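The speck, the drawers and my weekend

Jun 13, 2021

So I promised a post on the perception rewrite, and then spent most of the week not writing it and chasing a bug instead. You get the bug. Sorry to anyone who came for the neat diagrams, they're still on a whiteboard in Gastham with someone's lunch order written across them.

Quick catch-up if you haven't been following along. Eynon is my little stack for getting an arm to open and close household things: drawers, lids, cupboard doors. It has a wrist camera for the close work and a fixed camera for the wider picture, and a planner called Rallness sits on top and decides what to do next. The current task is a small plastic drawer unit on a white table. Sounds easy! Pale table, pale wall, see-through brownish-grey drawers with white trim. I could hardly have picked a worse set of materials if I'd tried.

The first job of the wrist view is to say "this bit is table, this bit is something I could bump into". I do that with a plain segmentation step, a threshold and a clean-up pass, and it had been running happily for weeks. Then Rallness started refusing to approach. It would get the gripper open, look at the table and stop, with a log line saying the path was blocked. 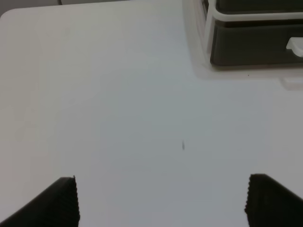
I went through the usual suspects first. I recalibrated the wrist camera (fine), checked the timestamps (fine), and read my own code from last July, which was a humbling experience. The fingers are always in the wrist view, so there's a fixed mask to ignore them, and I was sure that had slipped by a few pixels. It hadn't. The mask was spot on.

What gave it away was dumping the obstacle list to the screen. There was one entry I couldn't explain, 11 pixels long, sitting all by itself in the open part of the table between the fingers and the drawers. Eleven pixels! My clean-up pass was meant to throw away anything under 30, but when I moved that setting into the new config file I'd misspelt the key, so it quietly fell back to a default of zero. Every crumb became an obstacle. I've now made the config loader shout at unknown keys, which I should have done on day one.

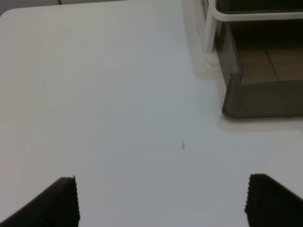 Wrist view, fingers open: the tiny dark speck is just right of centre, with the smoky tray up in the corner.

With that fixed I replayed 49 saved wrist views through the new version and the path check passed on all of them. Lovely. Then I got greedy and looked at the drawer edges too, and that's where the see-through plastic comes in. In some views you can see the floor tiles through it, grout lines and all, and my edge finder absolutely loves a grout line. It would fit a very confident drawer front to a bit of floor.

My fix for now is to stop trusting the tinted parts at all. The white trim is much better behaved, so I look for that first, fit the corners and work out where the drawer must be from there. The handles are white too – handy, as long as the table behind them isn't bright enough to swallow them. The fixed camera helps there. It gives me a rough pose for the whole unit, and the wrist camera only has to tidy it up.

I also keep a state for each drawer now (open, closed, no idea), and Rallness has to ask for it before planning a move past the unit. An open bottom drawer sticks out a fair way and the old planner treated the whole thing as one box.
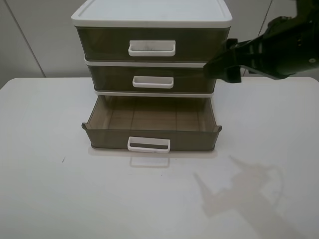 What's next

The drawer state check is still slow, so I want to run it only when the arm is heading somewhere near the unit. I'd also like a proper test set. I'm aiming for 1,000 labelled views before I touch the edge finder again, and labelling is dull, so expect it to take me well into July.

After that it's Trasness, the viewer I've been half building for ages. At the moment it plays back both cameras side by side, and I want it to draw the obstacle list over the top as well. If I'd had that on Monday I'd have spotted the speck before my first cup of tea.

Code for the config loader is going up tonight once I've written a test for it. The rest needs a tidy first, there are some very rude variable names in there.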